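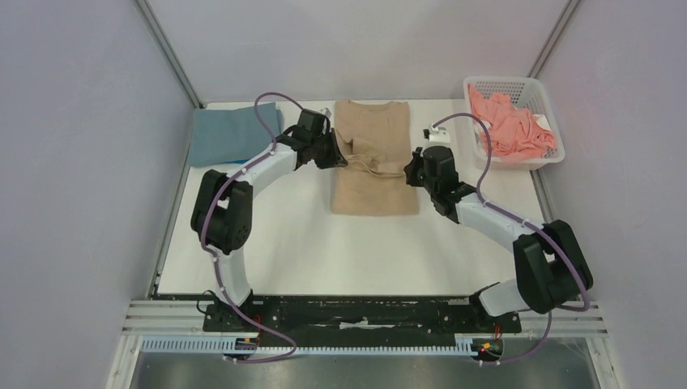 Tan t-shirt on a white folding surface, collar at the back, hem toward the front.

Folding and Storing T-Shirts: Frequently Asked Questions

Applies to the Billivora range of short-sleeve cotton t-shirts, adult sizes. Last revised Friday, April 18, 2025.

What size should a folded t-shirt be?

The standard shelf fold is 10 inches wide and 12 inches long. It fits Omance drawer inserts and the open shelves of the Schmieder wardrobe without overhang. For the narrow Omance insert, use the upright fold described further down.

What kind of surface should I fold on?

A hard, flat, smooth surface at waist height or slightly higher. A bed is too soft; the fabric sinks and the side folds drift out of parallel. A light-colored top makes lint and loose threads easier to see on darker shirts. Wipe the surface before you start.

Which way should the shirt face?

For the shelf fold, lay the shirt front down with the collar at the far edge and the hem nearest you. The print, if there is one, ends up on the outside of the finished fold. For shirts with a pocket, empty the pocket and press it flat first.

What are the steps for the shelf fold?

1. Lay the shirt front down and smooth it from the center to the side seams.
2. Take hold at both shoulders and draw the fabric outward until the neckline lies straight.
3. Fold one side in along a line from the middle of the shoulder to the hem.
4. Turn the sleeve back so that its edge lies parallel to the fold.
5. Repeat on the other side. Check the width before going further.
6. Bring the hem up to just below the collar.
7. Turn the shirt over and square the edges with the flat of the hand.

Sizes XL and up need a second fold in step 6. Fold the hem up by a third, then again.

There is a loose fold of fabric near the collar. How do I remove it?

Lift the fabric lightly on both sides of the loose area, draw it sideways with even tension, and lower it. Do not push the slack toward the hem with your palm. This moves the excess into the lower half, where it forms a crease at the next fold. If the lower half already lies flat, leave it alone and work only on the upper half.

Some slack at the neckline is normal. The collar rib is shorter than the fabric it is sewn to, and the area below it will not lie completely flat on every shirt.

Do slight wrinkles matter?

Not for everyday storage. Slight wrinkling in a cotton jersey relaxes when the shirt is worn. Sharp creases that run across the chest should be pressed out before folding. Use a medium iron on the inside of the garment and let the fabric cool for a few minutes before you fold it.

Can I fold shirts straight from the dryer?

Yes, if they are fully dry. Check the collar rib and the underarm seams, which dry last. Shirts folded with damp seams can develop an odor in a closed drawer. Shake each shirt once by the shoulders before laying it down.

Why does the finished fold come out wider at one end?

The two side folds are not parallel. The usual cause is a shirt that was laid down at an angle. Line the hem up with the front edge of the table and start again from step 1. If the side seams spiral toward the front of the shirt, ignore them and measure from the center of the collar.

How do I make the upright fold?

Complete steps 1 to 6, then fold the shirt in thirds from the hem end. It should stand on its edge without support. If it falls open, the fold is too loose or the fabric is too light. Lightweight jersey stores better flat.

How many shirts can be stacked?

Up to 11 in standard weight. Higher stacks lean and the bottom shirts take on hard creases. Alternate the direction of the folded edge from one shirt to the next to keep the stack level.

Should t-shirts be hung instead?

Hanging is acceptable for short periods. Over a season, narrow hangers leave points at the shoulders. Heavyweight shirts also lengthen slightly on the hanger. Folded storage is preferred for all knitted cotton.

How should shirts be stored over the winter?

Wash and dry them first, even if they look clean. Body oils that are not visible at the time can yellow during storage. Light colors, including tan and off-white, show this most. Use a breathable box, not a sealed plastic bag. For shirts packed away in the fall, refold them once in December along slightly different lines so that the creases do not set.

Does the fold affect returns?

No. Unworn shirts may be returned in any neat fold. Place the shirt in its original bag with the size label showing through the clear side. Quote article group 282 on the return slip.

Where can I get the folding template?

The printable template is supplied with the Nosthorpe storage guide. It is a plain rectangle at the standard shelf size. Cut it from stiff card, center it just below the collar, and fold the sides in over it. Slide it out before turning the shirt over.

Contact | Care Guides | Returns | © 2025 Billivora. All rights reserved. | Back to top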